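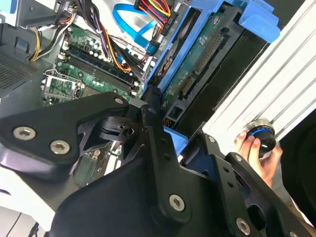
23/11/2025

Rilau clutch job, carrying on from where I left the page last time. The gearbox is back on its dowels and the slave cylinder is bolted up, so what's left is hydraulics, and I wanted to get it all down while my hands still smell of it.

First the pedal. It had been sinking to the floor after sitting overnight, and coming back with two or three good pumps, and for a long while I was sure that meant the slave. I'm still glad we did the slave with the box out (you would never forgive yourself otherwise), but the old one was dry behind the boot and the bore looked lovely. The master is the culprit. When I pulled the carpet back there was a brown track running down the inside of the firewall from the pushrod, and the sound pad under it was soaked through. Ramil spotted the paint lifting there back in April and wrote it on the job card, and I read it and thought "heater." My apologies to Ramil, who was very nice about it.

New master is the Skamano one. It's a good casting, and the mounting holes lined up without any persuasion, but the pushrod is longer than the original by 2 mm. Please don't just bolt it in! With the rod at full length there's no free play at the pedal, and the piston won't come all the way back to uncover the port. I ran the clevis in until I could feel a little slack with one finger before the piston starts to move, then locked the nut. Clevis pin is the old one, cleaned and greased. It has a faint step worn in it and I'd like to replace it, so if anyone is putting an order together, add one.

The line. I'd meant to reuse the hard line from the master down to the bracket, but the flare nut had rounded and the tube was turning with it, and after half a can of penetrating oil and a good deal of talking to it I gave up and cut it. Made a fresh one in copper-nickel, which is such a pleasure to bend after steel. First flare came out crooked because I hadn't dressed the end square. Second one is fine. The flexible hose at the bottom is from Gruvley and it comes with a new copper washer taped inside the bag, where it is very easy to throw away. I know this from having gone through the trash for it.

Torque on the slave bolts, from the book. The book gives nothing for the hose bracket, so I went snug and a bit.

Bleeding took most of the afternoon. Gravity first, cap off, nipple open, a clear tube into a jar, and I let 400 ml go through while I swept up and had my coffee. Pedal was better but still soft for the first third of its travel. Tried pumping it in the normal way with Mahama on the pedal, and we got tiny bubbles that never really quit. What fixed it was raising the front of the car, which I ought to have thought of much sooner, as the line has a hump where it crosses the chassis rail and the air just sits up there quite happily. Nose up, slow strokes, hold at the bottom, close, release. After maybe ten of those it came through clean and the pedal firmed up beautifully.

Measured slave travel with the long rule held against the housing, but the rule slipped and I don't trust the figure, so I haven't written it in. It wants doing again with the dial gauge. It goes into reverse with the engine running and no crunch, which is the test I care about more anyway.

Drove it roughly 50 miles, half of it in town. Bite point is a touch high, though that could be me being used to the old one. No judder, no smell. There is a small squeak from the pedal pivot on the way up, worse when it's cold in the garage, and I put a dab of grease on the bush but didn't take it apart.

Still to do:
Wipe down the firewall, neutralize the bare patch, prime and paint it.
New sound pad. The old one is in the metal bin outside, please leave it out there.
Top up the reservoir, it's just over the minimum line.
Check the flare nuts again with a dry rag after it has stood overnight.
Redo the slave travel.
Invoice is at 70 for sundries, and the extra fluid needs to go on top of that.

Ramil has the keys.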